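Kendar opens simulated household set to outside groups

September 26, 2025

Prisberg – The Kendar project has released the first part of its simulated manipulation set, a collection of 507 episodes recorded in computer-rendered rooms and intended for training robot arm policies. The episodes were gathered at the project's site in Prisberg and checked at a second site in Braltitz.

Each episode pairs a written instruction with joint positions, gripper state and rendered views from 2 virtual cameras. Operators steer the simulated arms by hand controller. The longest episodes run to nearly 30 seconds; anything longer is split at the point where the gripper next opens.

The release covers 38 room layouts. Furniture, doors, tableware and small objects are placed by a script called Mathias, which also changes surface colours and the starting pose of the arms between takes. Layouts in which the arm cannot reach the target object are thrown out before an operator sees them. Layouts in which the target is partly hidden are kept and carry a separate label.

Failed attempts have been left in. An episode in which the object is dropped or missed is marked as such, with the time of the failure, and can be filtered out by a single field. The project's release notes advise against removing them when training a policy that must recover from a poor grasp. Episodes that ended through a simulator fault, such as two objects passing through each other, were deleted and do not count towards the total.

Checking at Braltitz was done on replays. The recorded commands were run again from the stored starting state, and an episode passed if the objects came to rest within the set tolerance of their recorded positions. Those that did not pass were recorded again under the same instruction.

The rooms hold more objects than any one task needs. In a layout with a table in front of a sofa and a red armchair, the gripper is over an open laptop, with a plate of food and a tiny blue cube on the same tabletop.

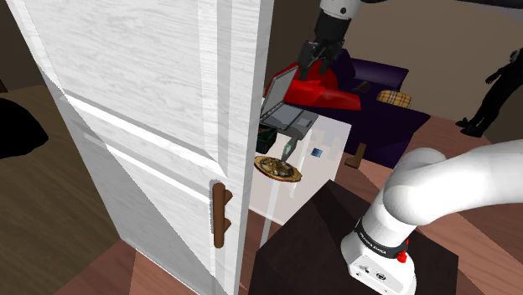
Replay agreement says little about how a policy will behave on a real arm, a reader wrote in response to the notice, asking for contact forces to be published along with the joint positions. The same comment asked whether the friction values were fixed across all layouts or varied with the colours.

Kendar's notes list friction as fixed in this part. Contact forces were logged but are not in the download, owing to file size. A second part, with varied friction and the force logs as a separate archive, is planned for December.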